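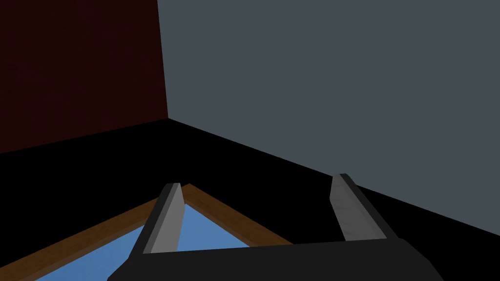

Flerkden Sim Episodes: Data Card and Rules of Use

Version: second release, February
Maintainers: Candela Toledo, Unai Alcaraz
Contact for rule changes: Magdalini Rallis

What is in this set

Flerkden is a collection of simulated robot episodes for tabletop work. The release has 128 episodes in 10 task folders. Each episode has the rendered views, the joint values, the gripper command and one line of task text in English. All views are rendered. No real camera was used for any part of this release.

We wrote this card mainly for people who will add episodes or who will check them. If you only want to train on the data, the sections "Views" and "Known limits" are enough for you.

Before you record

Read the task text aloud one time before you start. If two persons can understand it in two ways, please change it and write the change in the notes file.

Begin with the gripper open. The check script refuses an episode where the first gripper command is "close".

Keep the room assets as they are in the folder. It is not allowed to move furniture to make a reach easier. In the room view the desk, the laptop, the blue chair and the plant with red leaves belong to the base layout, and the arms must work with them in place.

Do not pass an arm through the space above a laptop screen at high speed. In simulation nothing breaks, but a policy learns this habit and later somebody must remove it. The speed limit in this zone is set in the file limits.txt, and you should not edit it locally.
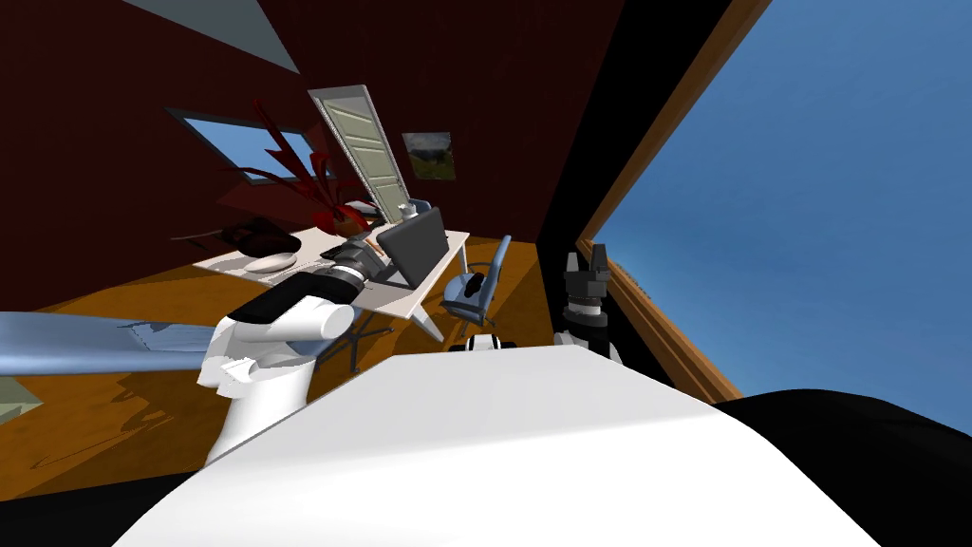 Views

Every episode has one room view and one wrist view. They are saved with the same step number. The room view may be tilted, and the check script accepts this. Please do not rotate it after rendering. In the first release Rodrigo Requena received episodes where half of the room views were corrected by hand and the other half not, and it took a long time to separate them.

The wrist view must show both fingers. It is accepted if the base of the gripper is only partly inside the view. It is not accepted if one finger is fully missing, also when the task was completed.

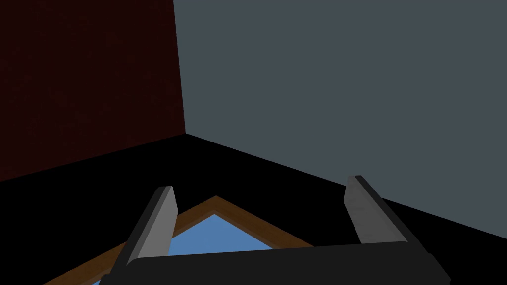
Wrist view, gripper open, corner of the brown border between the fingers.

Naming of things

Use one name for one thing in all the task texts. The list is in names.txt and it is short on purpose. If a thing is not in the list, use the color and a simple shape word, for example "blue surface" or "brown border". Do not guess a material. Wood color is a color, and we had discussions about this with the group at Plinden, who use the same word list now.

Do not write what the robot "wants" or "tries". Write what should be done.

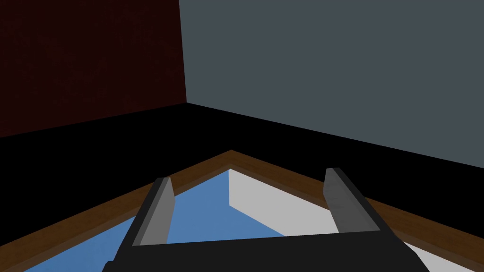
Checking is done by a person who did not record the episode. This is the most important rule in the card and we ask you to respect it also when there is little time. The checker opens the wrist view, goes to the steps marked by the script, and writes for each of them which surfaces are in view and which of them a finger overlaps. In the step with the light panel beside the blue surface, the correct note says that the right finger overlaps the panel in the view. It does not say that the finger touches it. Contact is read only from the contact log. Muireann Ní Chonaill found 9 notes in the first release where overlap was written as contact, and all of them were corrected.

If the checker and the recorder do not agree, the episode goes to the folder "open" and stays there until a third person has looked at it. Please do not delete it.

Known limits

The lighting is simple in the wrist views. Do not use them to study shadows.

The floor in the wrist views is plain black. A model trained only on this set can have problems with floors that have texture.

In the Boler folder, 62 steps have no contact log because the export stopped early. They are marked with "nolog" and the loader skips them unless you ask for them.

The Escobar folder uses older joint names. A table for conversion is included.

Use and changes

You may use the set for research and teaching. If you change a view, a name or a label, give your copy a new version name and keep this card together with it. Errors can be reported to Candela Toledo with the episode name and the step number. A screen capture without the step number is difficult for us to use.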